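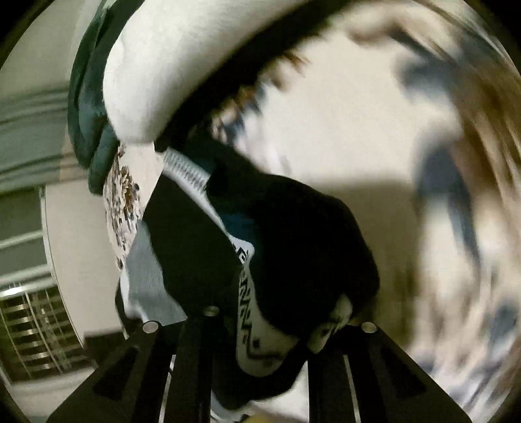 *Black, white, gray and patterned material at the Gyamfi sorting room, with dark green folds to the left.*

**Brumura Textile Reuse Project - progress report to the Prolby Fund, second quarter**

Prepared by Angharad Pumphrey, project manager

**Summary**

The project remains on schedule for intake and is behind schedule for repair. The sorting room opened at the Gyamfi site in March and has been in regular use through the quarter. Spending is within the approved budget, and no change to the grant total is requested.

**Intake and sorting**

The project received 302 bags of donated clothing and household fabric during the quarter. Much of it arrives mixed, with plain and patterned pieces bundled together, and separating it takes longer than the original work plan allowed. Mariama Gbeho, who supervises the room, has revised the procedure accordingly. Bundles are now opened fully before any piece is graded, and dark items are set aside for a second check by the window, where stains and thin areas are easier to find.

Grading follows the four categories agreed with the Fund: direct reuse, repair, cutting stock and recycling. The share going to direct reuse was 40 percent, which meets the target for the period.

**Repair**

The repair bench has 19 bags waiting. The delay results from the late arrival of the second sewing machine, delivered in May. Evening sessions on Monday have been added until the backlog is cleared.

**Distribution**

Graded clothing continues to go to the Delo community store. The store has asked for more children's sizes and fewer heavy coats during the summer. Coats will be held in labeled bags at Gyamfi until September - shelf space for this has been set aside.

**Matters for the Fund's attention**

1. Approval is sought to move the unspent transport allowance to the shelving line.
2. The fabric recycling contract ends in October. Quotations from other carriers will be sent with the next report.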